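Open day at the Pallby food hall, Wonden

I'd been meaning to go to the Pallby open day for ages, and in June I finally got on the number 14 bus out to Wonden and went! Doors were at 9 and there was already a queue back to the Lencho tea stall, mostly people with pushchairs and very large empty bags.

I did the bread rooms first (lovely smell, far too many people) and then wandered down the corridor to the bun steaming, which was what I'd come for. 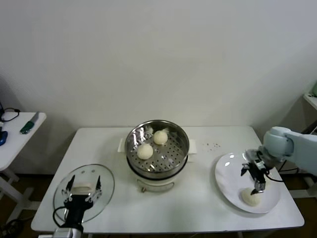 I've got a bamboo steamer at home that I've scorched twice, so I was quite taken with the electric sort – perforated tray, glass lid, no pan of water to forget about. I stood there for ages working out where one might go in my kitchen. Tindance, who run the bun classes, had a leaflet with a recipe on it for a plain dough, left to rise for 30 minutes. I'd give it longer in my cold flat, but we'll see. 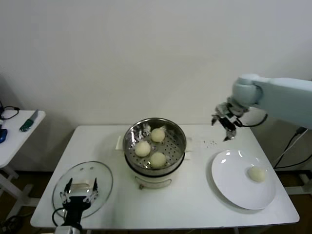
Three buns in the steamer and one on the big white plate.

After that it was upstairs for the shop, which is tiny and hot. I bought flour, a jar of plum sauce and some 113 paper liners (the pack says 100, but mine was very generous). The tea afterwards was good and strong. Bring cash for the stall, and get the early bus back if you can – the later one was packed to the doors.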